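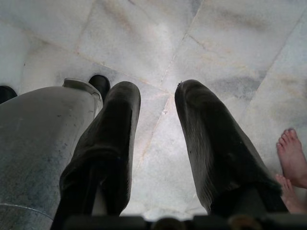

Pasholm Public Library - Readers' Services, Audio Desk

Search the catalog Keyword Title Author Go

Let the long ones be long

I finished a 92-chapter novel last week without turning a single page, and I want to talk about it with everyone I meet. The book is called Desmet. In print it comes to 1456 pages, and I had started it twice on paper and quit both times before the second wedding. On audio I got all the way through and was sorry when it stopped. I sat in the car outside my own house for the last chapter, with the groceries in the back seat, and I would do it again!

So I'd like to make a case for the unabridged audiobook, and the longer the better. I know the other side of this. People come to our desk and ask for something short, something for one drive, and we are happy to find it for them. But we also hear, over and over, that a long book "would be too much to listen to." I think the opposite is closer to the truth. A long book is the kind that gains the most from being read to you.

Think about what stops most of us in a big novel. It's hardly ever the hard words. It's the slow part - the sixty pages about the canal company, the cousin's letters, the winter when everyone stays indoors. On paper you can see how thick that stretch is, and your thumb goes looking for the end of it. In your ears it has no thickness. You're folding towels or waiting at the pharmacy and the canal company goes by at a walking pace, and then a couple of hundred pages later somebody mentions a lock gate and your stomach drops, and you know exactly why.

The abridged version of Desmet leaves the canal out. I listened to a piece of it afterward to compare, and it's well made, I have no complaint about the voice or the sound. The plot is all there. But the lock gate is just a gate.

I feel the same way about Dalia, a much quieter book and one I press on people every chance I get. It's set on a ferry that runs between two islands, and for the first 14 chapters the largest event is a lost umbrella. I've had it handed back to me with a kind shake of the head more than once. Then a regular borrower took the audio edition home in October, and she came in for the sequel before the due date. The narrator takes her time. She lets the mother's sentences trail off the way they do on the page, where I had always read right over them. I've owned a copy of that book for years and had never noticed that the mother doesn't finish a sentence until the very end.

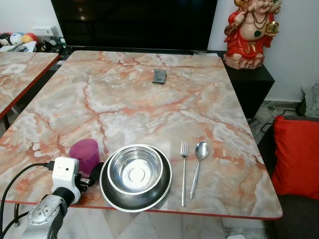

A good narrator makes you keep the author's pace, and that's the part I'd argue for hardest. I'm a fast, greedy reader. I skip. I read dialogue and let the weather go. With the audio on I can't do that, and I've become a better reader on paper too, which I did not expect at my age. Last month I caught myself going back over a paragraph about a kitchen garden purely to enjoy it.

About the speed button. Use it however you like, it's your evening. I will only say that I tried Dalia at one and a half and the ferry sounded like a speedboat.

There is a fair point to be made about time. A book that runs through most of a season asks a lot, and a loan period can feel short when you're only listening on the way to work. I'd answer that you don't have to finish on schedule. Renew it. Put it down for a week and come back - the story keeps better than you'd think, and most players will take you back a minute or two so you can pick up the thread. And if you get 400 pages in and you're bored, stop! You've still spent those hours in good company, and the next hold can come in.

What I'd love to see is more publishers recording the whole thing the first time around. Grukholm Audio has been doing this with its older family sagas, complete, one narrator per series, no music under the sad parts. I've listened to two and have the third on hold. The first has a chapter that is only a grandmother listing what is in her cupboards, and the narrator reads it as if each jar had a grudge behind it. Any sensible editor with an eye on the running time would have cut it. I played it twice.

Filed under: Staff Opinion, Audiobooks, Long Reads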